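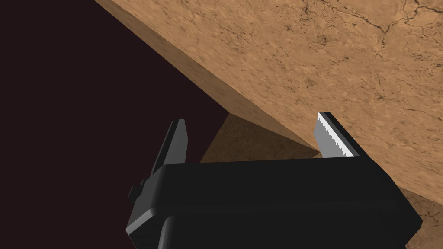 1. Stone countertops and the "sealed for life" claim

Ginevra Vitale here. I've been shopping for a kitchen worktop since June and I have some complaints about how this stuff is sold. Long thread. Mute me if you rent.

2. Every showroom I walk into, I ask the same thing: what happens when red wine sits on it overnight? Every showroom tells me it's sealed. I ask sealed with what. I get a brochure.

3. The brochure from Zikwood says their finish "bonds permanently with the stone." Fine. Then page 4 tells you to reapply it every spring. Pick one.

4. I asked the salesman about that. He said the bond is permanent but the protection is seasonal. I wrote that down so I could look at it again at home. It didn't improve.

5. Somebody is going to reply "just get quartz." I've looked at quartz. It's ground-up stone and resin, and I'm sure it's very nice. But people sell it as if it can't be hurt, and then the care sheet says no hot pans.

6. I own hot pans. They're the main thing that happens in my kitchen.

7. Now the cracks. If you like the warm sandy stones (I do), you'll hear the word "fissure" a lot. A fissure is natural, they say, and a crack is damage. OK. How do I tell which one I'm looking at?

8. Answers so far: run a fingernail over it (Zinska), hold a flashlight flat against it (Bahrami), and "you'd know" (also Bahrami, different guy).

9. The fingernail test sounds reasonable until you think about filler. A crack packed with tinted resin and polished over is going to feel smooth. So a smooth line tells me the line is smooth.

10. Cleiton Guerra cut stone for years before his knees quit, so I called him. He says he'd worry less about the line itself and more about where it runs. Near a sink cutout or a thin strip in front of the stove, walk away. Middle of an island, he'd probably live with it.

11. He also said to wet the slab and watch it dry. If a line stays dark after everything next to it has dried, water is getting in somewhere. I asked to do this at two yards. One handed me a spray bottle. The other asked me to leave the slab alone.

12. Guess which one had the "lifetime guarantee" banner.

13. About that guarantee. I read the whole thing in the parking lot. It covers manufacturing defects. It's a natural stone. Who do they think manufactured it?

14. It doesn't cover stains, chips, heat, "settling of cabinetry," or anything caused by a cleaner they didn't sell you. The cleaner they do sell you is 44 dollars a bottle and smells like dish soap.

15. I'm not saying it is dish soap. I'm saying I asked for the ingredient list and was told it was proprietary.

16. Prices. I got a quote of 485 for "edge work" on one run of counter. Raíssa Trindade had the same edge done by a small shop last year and it was in the price of the slab. Same plain square edge. I asked what I'd be getting for the money and was told "a crisp line."

17. To be fair to them - and I'm trying - fabrication is skilled, dusty, dangerous work, and I don't mind paying for it. I mind paying for it under five different names.

18. Several of you have asked about samples. A little square in your hand tells you next to nothing. The color moves all over the place on a full slab, and the speckle that looks calm on a coaster can look like gravel across a whole kitchen. See the slab you're buying. Put your name on it with tape. Take the number down too.

19. Abílio Antunes says I'm overthinking it and every counter looks fine after a week of mail and fruit piled on it. Possibly. He has had the same laminate for ages and I've never seen a mark on it, so I may owe him an apology at the end of this.

20. "What about the Clirneck sealer everyone's posting?" I've seen the videos. A drop of water beads up on a counter, music plays. My unsealed cutting board does that if I rub some oil on it. Show me the same counter after a year of lemons.

21. If anybody has lived with a sandy-colored natural stone for a good long while, with kids or a serious coffee habit, I'd like to hear from you. Stains included. Please don't send me the day-one photos.

22. Update: Nisreen Chamoun says hers etched next to the sink in the first month and the installer told her it was "patina." Adding that to the list with fissure.

23. Going back to the spray bottle yard in the morning. Bringing lemon juice, if they'll let me use it on an offcut.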